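Reading the Ground: How Buried Fiber Is Changing Perimeter Watch on Long Borders

24 May 2018

A fence tells a guard force where the line is. It says very little about who is near it. For most of the past half century the gap has been filled by foot patrols, watchtowers and, where money allowed, thermal cameras on masts. All three depend on a clear view, and all three do badly in fog, tall grass and broken ground.

The Prundov sector has plenty of each. The line there follows a river for most of its length, then leaves it and crosses low hills that are farmed on both sides. The river shifts. In wet years the fence posts on the lower stretch stand in water for weeks, and the patrol track behind them turns to mud that will not carry a loaded truck. Smugglers know this as well as the guard force does, and traffic on the lower stretch has long followed the weather.

The sector command began looking at ground sensors as a way to cover that stretch without adding posts. The system it chose, supplied by Gernura, uses an optical fiber laid in a shallow trench on the home side of the fence. A box at one end of the cable sends short pulses of laser light down the glass. A small part of each pulse scatters back. When something presses on or shakes the soil above the cable, the glass strains by a tiny amount and the returning light changes. The time the light takes to return gives the distance to the disturbance.

The principle is old. Oil and gas companies have used it on pipelines for years, mainly to catch digging. Border work is harder in one respect. A backhoe near a pipeline makes a strong, steady signal that hardly anything else resembles. A person walking slowly across plowed soil makes a weak one, and it has to be picked out from cattle, rain, tree roots moving in wind and the guard force's own vehicles.

The cable

The cable itself is plain. A single-mode fiber sits in a gel-filled tube, with a woven strength layer and a tough outer jacket against rodents. It carries no power along its length and gives off nothing that can be detected from the far side. If it is cut, the box reports the distance to the cut within a second or so, and everything between the box and the cut goes on working.

Depth is the first argument on any job of this kind. Shallow cable hears footsteps better. Deep cable survives plows, frost and curious dogs. Prundov settled on a depth that varies with the soil: shallower in the clay along the river, deeper in the loose fill behind the hill farms. The trench was backfilled with sifted soil, then tamped. Stones left against the jacket create dead spots, and an early test run had several of them. Part of that run was dug up and laid again.

Slack is the second argument. A cable pulled tight along a fence leaves no spare length for a splice, so loops are buried at intervals. Each loop adds fiber without adding ground, and the software must be told where each one is. A loop entered wrongly shifts every alarm beyond it. On the first survey of the river stretch, the map put a patrol in the middle of the water.

The survey was repeated by tap test. A technician walks the line with a satellite receiver and strikes the ground with a steel plate at marked points, while a second technician at the box notes the matching position along the fiber. It is slow work. The final calibration file for the river stretch held 2947 tap points, and it has to be revised whenever a section is spliced.

Sorting the noise

Raw alarms are of little use. In the first week of running, the system logged every event above a fixed threshold, and operators stopped looking at the screen by the second night shift. Most of the events were livestock. A herd grazing beside the fence can trigger an hour of continuous alarms.

The sorting software, written by Ahonen under a separate contract, looks at rhythm as well as strength. Walking people produce two beats at a fairly even pace. Cattle produce a looser four-beat pattern with long pauses. Vehicles produce a broad hum that moves faster than either. Digging is the easiest to sort, being strong, local and repeated. Crawling is the hardest, and no supplier in this field claims a firm detection rate for it in soft ground.

In a comparison run before acceptance, staff walked, ran, drove and dug along the line at times unknown to the operators. The test sheet listed 2492 staged events. The system raised an alarm on 2478 of them. Most of the misses came from slow walking on waterlogged clay, where the soil carries vibration poorly and the surface gives way under the foot before the load reaches the cable.

Those numbers need some care. Staged events are made by people who know where the cable is, and who tend to walk straight across it at a normal pace. The figure says nothing on false alarms, which were logged separately and which matter more to the operators. The acceptance terms set a nightly limit for each stretch. The hill stretch met it from the start. The river stretch met it only after the software was retrained on recordings made in rain.

Rain is still the main weakness. Heavy drops on bare ground raise the noise floor along the whole cable, and a weak footstep signal disappears under it. The software responds by raising the threshold, so the system is least sensitive in the weather that smugglers prefer. The sector command's answer has been to put patrols back on the lower stretch during storms and take them off in dry weather -- the reverse of the old practice, when the track decided where trucks could go.

What the operators see

The control room has three desks. One carries the fiber display, one the cameras and one the radio. The fiber display is a scrolling chart with distance across and time down, known in the trade as a waterfall. A person walking along the fence draws a slanted line. A person crossing it draws a short upright mark. New operators are trained on recordings before they are allowed on live shifts, and most of them learn to read the chart faster than they learn to trust it.

When an alarm is classed as human or digging, the nearest mast camera turns to the position automatically. This link was the least reliable part of the system in the early months. The cameras came from an older program and reported their bearings in a format the new software did not accept. A converter was added. It introduced a delay, and a running person could leave the field of view before the camera had finished turning.

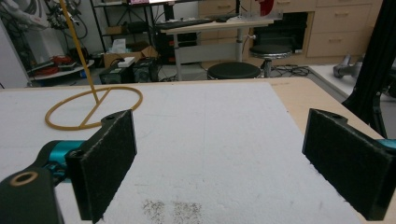
The delay was traced to the converter's habit of waiting for a full status message from every mast before passing any command on. A change in its settings, made on site, let it address one mast at a time. Camera response has since been limited by the motors, which are slow in cold weather and will be replaced when the masts come up for overhaul.

Operators can also downgrade an alarm by hand, and every downgrade is logged with a reason code. The codes were kept few on purpose. An early list was so long that staff picked the first entry on the menu, and the log filled with wild boar.

Upkeep

Maintenance of the buried section is light. The box is another matter. It holds a laser that must be kept within a narrow temperature band, and the shelter supplied for the river end had a vent facing the prevailing wind. Dust clogged the filter. The shelter has been turned and the filter is now changed on a fixed schedule.

Splicing in the field calls for clean hands and a dry tent. The guard force sent its own technicians to learn it, on the view that waiting for a contractor with an open break in the line was not acceptable. Spare cable comes from Drusex, cut to standard lengths and stored on drums at the sector depot, along with closures and a second box that is powered up and tested each month.

Farm work is the usual cause of breaks. The cable route is marked on land records but not on the ground, for obvious reasons, and a farmer clearing a drainage ditch cannot be expected to know where it runs. The sector now takes notice of planned digging through the village offices and sends someone to stand by.

Limits

A buried cable detects and locates. It stops no one. Its value depends on whether a patrol can reach the spot in time, and on the hill stretch the answer varies with the state of the road. The sector command has asked for money to gravel the worst part of the track, and that request was filed separately from the sensor budget.

It also has nothing to say about the air. Small drones carrying packages cross the fence without touching the ground, and only the pickup on the home side may show on the chart, if it happens close enough to the cable. Radar and radio detection are being looked at for that job. Both will be wired into the same control room, and the desk layout will have to change.

An extension of the fiber to the eastern end of the hill stretch is due to go out for bids in June. The draft terms ask for the rain recordings to be made before acceptance testing starts, and for the loop positions to be surveyed twice.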